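List: Sono fan list (general)
Date: 2019-03-13
Subject: Re: Ticket ballot for the Dretstead shows, and the song swap

> Hi all,
>
> I've been a member since the first EP and I've never written to the
> list before, so sorry if this has been covered. I have three questions.
>
> First, the band's site says the September shows at Dretstead will be
> sold by ballot. Do list members get their own share of tickets like we
> did for the Byun tour, or do we all go in the general draw?
>
> Second, I missed out on the last song swap. Is it still open and do I
> need to have anything rare to join? I only have the albums and a few
> radio sessions I taped off the air.
>
> Third, does anyone know if Vestaso will be on the setlist? I've seen
> them four times and I've never heard it live. My sister says they
> dropped it for good because of the high part in the last chorus.
>
> Thanks for any help. I read every digest even if I don't post.

Welcome out of the shadows. I'll take these in order. I look after the list and the swap, but I don't work for the band or the label, so anything I say about tickets comes from the notice they sent to the fan lists last week.

Tickets. There is a list share, but it's smaller than last time. We have 50 tickets across the two nights, and they can be split any way we like. On the Byun tour we had more than that and they still went, so please don't count on getting one through us. You can enter the general ballot as well as ours. If you get lucky in both, let ours go back in the pool. The label checks names against both lists and they've said they'll cancel the second booking anyway, which would mean a wasted ticket for the rest of us.

To enter our draw, send me an email off-list with "Dretstead" in the subject line. In the body I need your full name as it appears on your ID, which night you'd prefer, whether you'd take the other one, and whether you want one ticket or two. Two is the limit. Please don't reply to this message to enter, as it goes to all 291 of us, and last time we had a week of people's home addresses in the digest.

The price is the same as the general ballot. The hall is standing on the floor with seats in the balcony, and our share is all floor. If you need a seat for any reason, don't go through me. Ring the venue directly, because they hold the accessible seats themselves and they don't come out of anybody's ballot. I phoned to check this and the person at the box office was very good about it.

There's no minimum age on the floor, but under-16s have to be with an adult. A few of you asked about bringing kids. I took my daughter to the theatre show two years ago and she was fine, but she wore earmuffs and we stood at the back near the sound desk. The opening act was louder than the band.

The song swap. It's still open and no, you don't need anything rare. That's a leftover idea from when we traded tapes by post and people got a bit precious about who had what. These days it runs like this. You make a playlist or a disc of up to 35 minutes, with at least one song by the band and the rest by whoever you want. I pair people up at random and you send yours to your partner. They write a few lines about it for the list. The whole point is to find out what else people here listen to. In the last round I got mostly old soul ballads and one brass band record, and I've played the brass band record more than anything else this year.

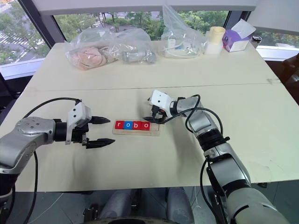 Your radio sessions would be very welcome, by the way. The sessions page on the archive has gaps in it, mainly from the second album, when the band did a lot of regional stations and hardly any of it was kept. If you still have the tapes, write down whatever is on the labels before you do anything else with them. Even just the station and the year is a help. If you don't have a deck that works, there are a couple of members who can do transfers and will post the tapes back to you. Please don't send originals in a plain envelope. A padded one costs a little more, but we've had a cassette arrive with the shell cracked right across.

The rule about recordings hasn't changed. Radio sessions and interviews are fine to share here, and the band's office knows we do it. Anything you can buy is not, and that includes the live album and the bonus tracks from the overseas pressings. If you're not sure which one a thing is, ask me before you post a link. I'd sooner answer the question ten times than have to take the archive down while we sort it out.

Vestaso. Your sister is partly right. It wasn't on any setlist from the last tour that I've been able to find, and I've gone through all the ones people sent in. But it wasn't dropped for good as far as I know. In the interview that came out with the reissue, the singer was asked about it and the answer was that they'd tried it in a lower key at rehearsal and didn't like how the strings sat. That was all that was said. People on the forum have turned it into a health story and I'd ask that we not do that here. There's been no announcement of any kind, and the voice sounded perfectly good to me on the last night of the tour.

For what it's worth, I have heard it live once, at the outdoor show in the rain. It was the second encore and half the crowd had already gone for the train. It was played with only piano and the last chorus was given over to the audience. So there are ways of doing it that don't need the high part. Whether they'd do that indoors, with the full band there and paid for, I couldn't say.

If you want to ask for it, the band's site has a request form for the shows. It closes before the ballot does. It only lets you choose one song, and last time I looked the list of songs on it was in no order at all, so use the search in your browser. I've put in for an album track that I know perfectly well they won't play.

A few other things while I'm writing.

The digest has been going out twice for some members. I think this is people who are signed up under two addresses, one old and one current. If that's you, send the unsubscribe message from the old address. If you can't get into the old account any more, tell me what it was and I'll take it off by hand.

Please trim your replies. Leave in the part you're answering and cut the rest. I've left the whole message in above as it had three separate questions, but we've had digests lately with the same long post quoted four times over, and people reading on their phones have to scroll through the lot.

The fan book for the anniversary is still short of concert memories from the early years. We have plenty from the last two tours and nearly nothing from the club days. They don't have to be long or well written. One member sent in a paragraph about missing the entire show because of a flat tire and it's one of the best things in there. Photos are welcome if you took them yourself. If there are other people's faces in them, ask those people first where you can.

We'll also want a meeting place before each of the Dretstead shows. The café across from the hall has closed, so the usual spot is gone. I've been told there's a pub on the corner with a back room, but it doesn't let minors in after dinner, which rules out some of our families. If you live nearby and know of somewhere with tables, decent tea and no loud television, write to the list. This one is fine to discuss in public.

No gifts at the stage door, please. The office has asked again. Cards and letters can be handed in at the merch table and they do get passed along. Flowers and food don't. After the Byun shows there was a whole table of cakes that had to be thrown out, and some of them had clearly taken hours to make.

I'll acknowledge every ballot entry within a couple of days. If you don't hear from me, check your junk folder and then write again, as it means I haven't got it. Names are drawn by my neighbour, who doesn't like the band, and I'll post the results to the list by initials only.

Glad you wrote in. Send me a note when you've had a look for those tapes.

List owner, Sono fan list

To leave the list, send a blank message with the word unsubscribe in the subject line. Digest and no-mail settings can be changed from the members' page.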